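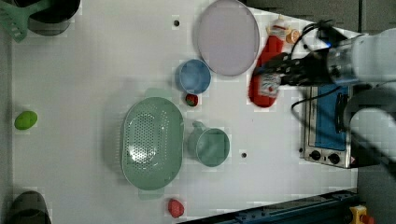 Lavender plate, blue cup and red squeeze bottle on the white tabletop

Playing for dancers – speaker notes
Rianne Dijkstra, Endance spring meeting, May

Opening (3 minutes)
Thank Nusrat for the introduction. Say where I'm from: fiddle in the Kunby dance band, before that second fiddle to Gerd Wunderlich. Ask who in the room plays, then who dances. If it's mostly players, cut the part on steps and go straight to tempo.

Start with the first dance I ever played, at the Sarantis hall. We had practiced sitting in a circle, looking at each other. On the night we sat in a row with our backs half turned to the floor. We played well and the dancers had a bad time. Gerd stopped us after the second set and made us turn our chairs around.

Main point, say it slowly: watch the feet. If the feet land after the beat, you are too fast. 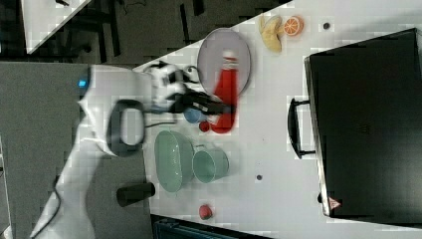
The squeeze bottle and the large gray oval plate

Tempo
Play the Zirnov polka at our stage speed, 15 seconds is enough. Then the same tune at dance speed. Let them hear that the slow one has more lift in it. Bernd on accordion, he knows the cue.

A concert crowd will forgive a tune that speeds up. A dance crowd can't, they have to keep up with it. Older dancers drop out first and they don't complain, they just go and sit down.

Don't tell the metronome story again, half of them heard it last year.

Sets and signals
We play each tune 4 times through and then change. The leader lifts a foot on the last time. Dörte Diekmann calls for us and wants one strong chord before the start, no noodling between dances. Mention that the caller decides when it ends, and the band does not argue.

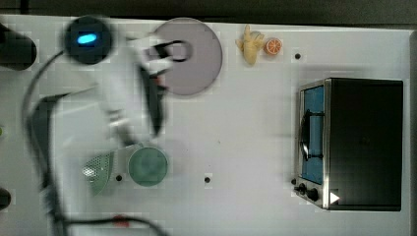
The hall
Stone floor, wood floor, carpet – each one changes how much you hear of the feet. Sarantis holds 470 and the back wall sends the drum back late. We moved the drummer beside the bass and took one microphone away. It helped more than any of the gear we had bought.

Ask for the lights to stay up enough to see the floor.

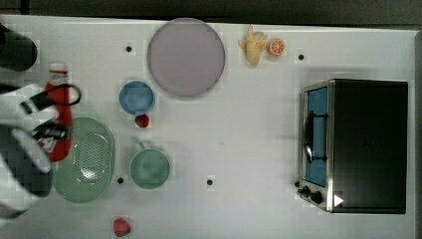
If time is short, skip the next bit and go to the tune.

New players
Put them next to someone steady, never at the end of the row. Give them the chords for one set and let them sit out the rest. I did a whole winter like that.

Last tune with Bernd, the slow waltz. Anyone with an instrument can join on the second time through. Key of D. Questions after, and the room has to be clear by 4.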